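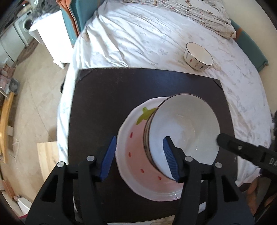

Groups that record household tasks with hand-held grippers are being asked to follow a common set of working rules from June, after a draft code drawn up by Clatetti was opened for comment.

The code covers recordings made in people's own homes, where a person holds one or two grippers and carries out ordinary jobs such as stacking dishes, folding clothes or clearing a table. The recordings are later used to train robot arms. Until now each group has set its own terms, and home owners have signed anything from a single paragraph to a 14-page contract.

Under the draft, everyone living at an address must agree in writing before work begins, including lodgers. Letters, medicines, family photographs and screens must be put away or covered. Anyone in the household may stop a session at any point, and may ask for recordings to be deleted up to 31 days afterwards without giving a reason.

There are also rules on the work itself. Finger pads must be checked for splits and loose edges before each session, and washed if they have touched food or anything used for eating. Crockery should be handled over a mat or other soft surface where possible. Knives, glass with chips in it and pans that have been on the heat are ruled out altogether. Operators must take a break after 45 minutes with a gripper in each hand.

Failed attempts should be kept and marked as failures. Hamdia Tufa, who led the drafting, said this had caused more argument than anything else in the text.

"Some groups throw away every take where a bowl slips," she said. "Then the people who use the data have no idea how often it happened. We want it left in, with a label on it."

Brostine and Damasceno have both said they will adopt the code in full. Drastodance, which records in about 5 homes a week, supports the sections on consent but has asked for changes to the rule on breaks.

Anselmo Godoy, its head of operations, said the limit was too rigid for short tasks with long pauses between them. "Our people put the grippers down while they reset the objects," he said. "That time ought to count as rest."

He also asked for clearer wording on breakages. The draft says damaged items must be paid for within 7 days but does not say who decides what they are worth.

Clatetti said both points would be looked at before the final text is published. The code is voluntary and carries no penalties, though groups that sign up will have to publish a yearly summary of complaints.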